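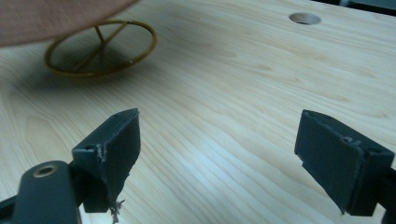 Chapter 4
Tables, Stands, and the Things We Set on Them

When I first began teaching this course, I gave the whole opening week to chairs, and I have regretted it ever since, for the table is a much kinder place to begin. You can sit at it, for one thing, with your notebook open and your coffee within reach, and study it while you use it. Look at the grain of a pale wooden top like the one that opens this chapter, with its soft, wavy lines running on a slant and its darker streaks of tan and honey, and you will already have a good deal to write down before you have measured a single thing. Then look at the gold-colored wire stand, a plain ring with thin rods crossing above it, and ask yourself how little metal a person can get away with and still hold something up off the wood. Look, too, at the shadow it throws, which is gray and soft and a good bit wider than the wire itself. I had a student, Oana Rusu, who filled 2 whole pages on a shadow of that sort, and I read every word with pleasure.

In the last chapter we talked about rooms and how people move through them. Now we come in closer — down to the surfaces where daily life gets set out, shoved aside, and wiped up again. We will spend a fair amount of time on finishes, and on the way a slightly glossy top throws back a band of light and washes out the very grain you were hoping to see. (Move your head a little. The grain will come back.) We will also talk about holes in tabletops, a subject my colleague Gilles Vasseur can carry on about through an entire lunch. A round hole may be there for a cord, a peg, or a fitting that was lost years ago, and you should put down its size and place before you start guessing at its purpose.

The second half of the chapter belongs to small stands and supports. You will meet the Prelline catalog, with its 104 drawings of trivets, plate rests, and plant rings, and you will read part of a long letter from Huguette Pruvost on why she gave up casting and took up wire. The full letter begins on page 283, and I do hope you will turn to it, even though it won't be on any test.

Before you read on, please clear off one end of a table at home and put a single object on it, raised up on whatever you have handy — a jar lid, a coaster, a bent coat hanger. Draw the support first and the object second. Keep the drawing somewhere safe and dry, for we will need it again in Section 4.2.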